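A Wednesday at the Starkeck spring works

I don't generally like factory open days. You get a lanyard, a biscuit and a film with piano music, and then you walk along a painted line while somebody tells you that quality is in the firm's blood. So I went to Starkeck in April with low hopes, mainly because we buy from them at second hand, through Falia, and I wanted to know why the last two price rises had happened.

The invitation said nine o'clock. The film started at twenty to ten. It had piano music.

Our guide was Elif Naz Akgül, who runs the finishing side and has clearly done the tour more often than she would like. I took to her straight away, as she skipped four of the slides. There were buyers in the group, a couple from a farm machinery dealer, two students, and a man who kept asking about parking.

The coiling hall comes first. It is loud and smells of warm oil, and we were kept well back behind a yellow chain, so I can't tell you much about the machines except that wire goes in at one end and springs drop off the other. The brochure claims 1,000 springs an hour from each line. One line was stopped when we arrived and was still stopped when we left. When I asked, I was told it was a planned changeover. Perhaps it was. Two people were lying underneath it with torches.

Grinding I found more interesting than I expected. A compression spring that is going to sit under load has its ends ground flat so that it stands up straight and pushes evenly, and you can tell a lot about a supplier from how well they do it. Ms Akgül passed a few unpainted ones round. I stood mine on the handrail post, which was the nearest flat thing, and it stood. The dealer's didn't, though in fairness he had put his on a clipboard.

Then paint, and here we came to the thing I had really gone to argue about. Springs of this type are often sold by colour, and the buyer is supposed to be able to tell the load class at a glance. Fine in theory. In practice one maker's red is another maker's heavy and a third maker's medium, and there are sellers who will paint a spring whatever colour you ask for. I raised this. The answer was that Starkeck follows the customer's drawing and prints the rating on the bag label. I said that the bag goes in the bin on the first day and the spring stays in the machine for years. She agreed with me, which rather took the wind out of it.

There is talk of stamping a code on the end coil of the larger sizes. I have heard talk like that at other firms.
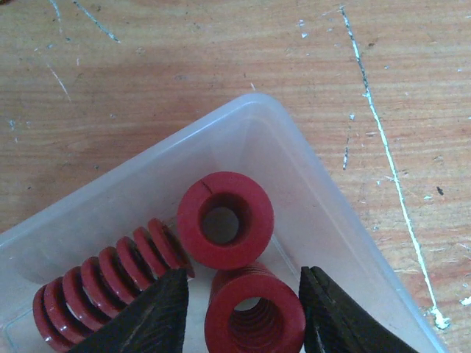

After paint we were let loose in the sorting and packing room, which has been laid out as a sort of hands-on area for visitors. It was the best part of the day, although I suspect it looks rather tidier in April with guests coming than it does in November. Finished springs are checked, put into small plastic boxes by order, and weighed before they go out. The idea is that the weight tells you if the box is short. I asked what happens when a box is one spring over and another is one under, and whether anybody looks for the pair or just tops up the light one. They top up the light one. So somewhere out there is a customer with a free spring. It has never been us.

Asuka Hamada looks after packing. She came over from Hosoda two years ago and was the only person all day to answer a question with a plain no. (The question was whether mixed sizes ever get into one box by design. No.) She doesn't like springs being tipped into boxes from a height, as the paint chips where the coils knock together and open-wound springs tangle in each other like coat hangers. Her people set the bigger ones down by hand. I watched for a while and most of them did. One lad tipped his when he thought she had gone round the corner, and she hadn't.

On chipped paint I am less worried than she is. A chip on a spring that lives in oil does no harm I have ever seen. On one that lives outdoors it is where the rust starts, and the dealer had a good moan about that, with a photograph on his phone to back it up. He was told that outdoor springs should be ordered with a different coating. He said nobody at Falia had ever mentioned a different coating. I have to say they haven't mentioned it to me either.

Lunch was in the canteen: soup, rolls and a tray bake. No complaints, except that the tables were taken up with leaflets from Indotwood, who make the crates and pallets and had been given a stand by the door. They were offering 2 per cent off orders placed on the day. I didn't see a queue.

The afternoon was meant to be a talk on testing. We were told that a sample from every batch is pressed and released 135 times before the batch is passed, and a chart was put up to show it. I would sooner have seen the press. It was in a locked room, for insurance reasons, and we looked at it through a window while it did nothing. Someone asked why 135. Because it used to be 450, came the reply, and it took too long. I wrote that down, as it was the most honest thing on offer after the soup.

Would I go again? Probably, if they move the start to when it really starts. I still think the colours are a muddle and I don't believe the changeover. The springs themselves look decent, and the people packing them mostly care how they go in the box. I have asked Falia for the price of the outdoor coating and have so far had an automatic reply.

Bring your own ear plugs. The ones at the door are the foam sort and they fall out. Parking is behind the bus depot, by the way, and it is free until six.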